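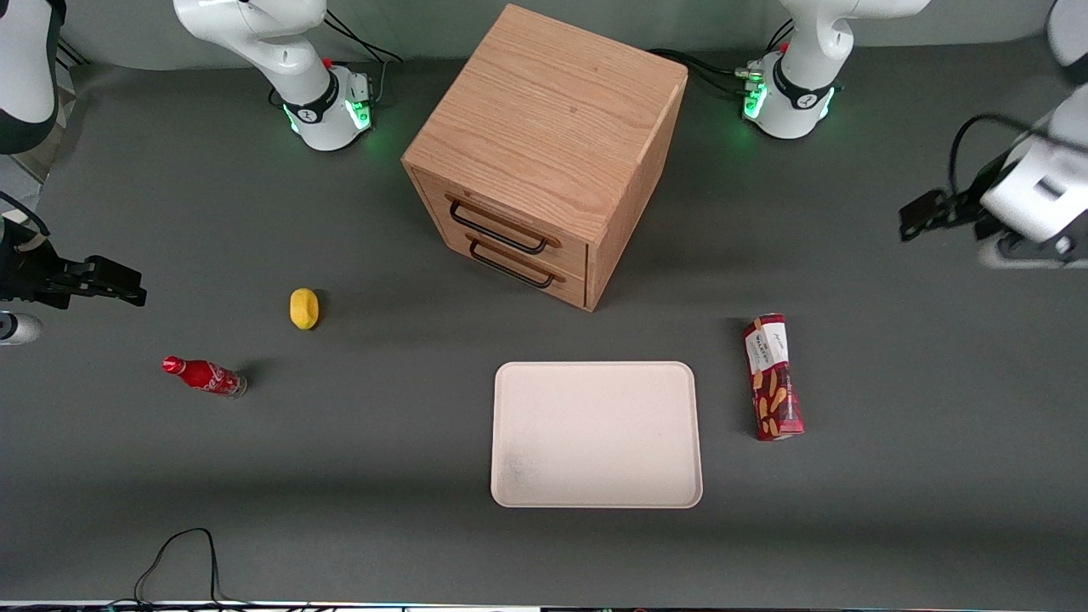 How to sort out a kitchen drawer and keep it sorted

Last updated 16 January 2020

Most kitchens have one drawer that takes whatever has no other home. Batteries, string, takeaway menus, spare fuses, a key for a window that was replaced years ago. Sorting it takes an afternoon the first time and a few minutes a month after that.

What you need

A clear table or worktop
A bin bag and a recycling box
A damp cloth and a drop of washing-up liquid
A tape measure
Small boxes or tubs for dividers
Drawer liner, if you want it

Step 1. Empty it completely

Take the drawer right out if the runners allow it. On most modern runners there is a small plastic lever on each side; press one up and the other down and pull towards you. Older wooden drawers usually lift at the front and slide free. Tip everything on to the table. Sorting with the drawer still in place means you only deal with the top layer.

Step 2. Clean the drawer

Shake the crumbs out over the bin, wipe the inside and leave it to dry. Check the screws on the handle while you can get at the back of them. If a wooden drawer sticks, rub a candle stub along the bottom edges.

Step 3. Make piles

Keep in this drawer, keep somewhere else, recycle, throw away. Do not start a pile for things you are unsure about — it will go straight back in. Old batteries should not go in the household bin. Most larger supermarkets have a collection tube near the door.

Step 4. Deal with the packaging

Food boxes and drinks bottles build up quickly once you start clearing out. Empty card boxes can go flat in the recycling. If a box is still sound, cut it down with scissors and use it as a divider. 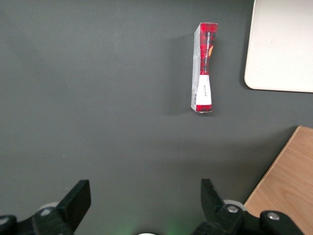
Shortbread box, crumpled in the middle.

Plastic bottles should be emptied, rinsed and squashed, with the lid put back on. Rules on lids differ between councils. In Irklow they stay on, but in Fleltow we were asked to take them off until the rules changed in August, so look at your own council's page first.

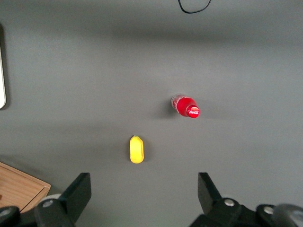

Rinsing does not need to be thorough. A splash of used washing-up water is enough.

Step 5. Measure and divide

Measure the inside of the drawer, including the height. Ours is 600 mm wide and takes 6 tubs in two rows. Put the things you use every day at the front. Long items such as skewers and rulers go down one side. If the tubs slide about, a small piece of sticky tack under each one will hold them.

Step 6. Put things back

One type of thing to a tub. Stop when the tubs are full. Anything left over needs another place or needs to go.

Keeping it that way

Check the drawer once a month and take out whatever has crept in. If it is a mess again within 4 weeks, the dividers are probably too small.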